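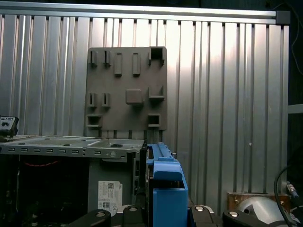
Slotted board on a ribbed aluminum panel.

On Keeping Household Equipment in Service

Sunday, February 2, 2025

Readers of this site have asked for a statement of the practice followed in this household when an appliance or a piece of office equipment begins to fail. The practice has changed since it was last set out, and the earlier post should be considered out of date.

Every item bought for more than a trivial sum is entered in a paper ledger. The entry gives the date of purchase, the seller, the length of the warranty and the place where the manual is stored. The ledger now holds 69 entries. Repairs are written beneath the original entry, in pencil, with the cost of parts listed apart from the cost of labor. An attempt was made to move these records to a spreadsheet during the move to Lallodmont. It was abandoned after one winter, as the ledger was in the kitchen and the computer was not.

The oldest item still in regular use is the Tefera sewing machine, which entered the household 27 years ago and has had two new belts. The dehumidifier has a poorer record. It has been opened three times for the same float switch, and a fourth repair will not be authorized.

Repair is considered first where the part can be identified by number and the case can be opened with ordinary tools. Where the case has been glued, the item is taken to the counter at Ballby, which charges a fixed fee of $16 for an inspection and deducts that fee from any work that follows. The counter does not accept microwave ovens. Residents who have driven there with one in the back seat, as this author has, will know that the sign is on the inside of the door.
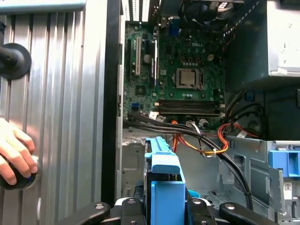

Desktop tower with its cover off and the DELL logo on the motherboard.

Computers are treated as a separate class. A desktop is kept as long as its operating system continues to receive security updates, and its files are copied to an outside drive before any cover is removed. Printers are excluded from this policy. The present printer is a Drudia, purchased secondhand, and no money will be spent on it beyond ink.

A shelf in the utility room is set aside for spare parts. It was reviewed last month and 11 items were discarded, among them the power cords of equipment no longer owned. Fuses, vacuum belts and lamp switches were kept and relabeled. The box of unmarked keys was also kept, over some objection.

The next review is planned for March, together with the smoke alarm batteries and the furnace filter. Questions about the ledger format may be left in the comments. A blank copy of the page will be posted once the column for warranty dates has been made wider.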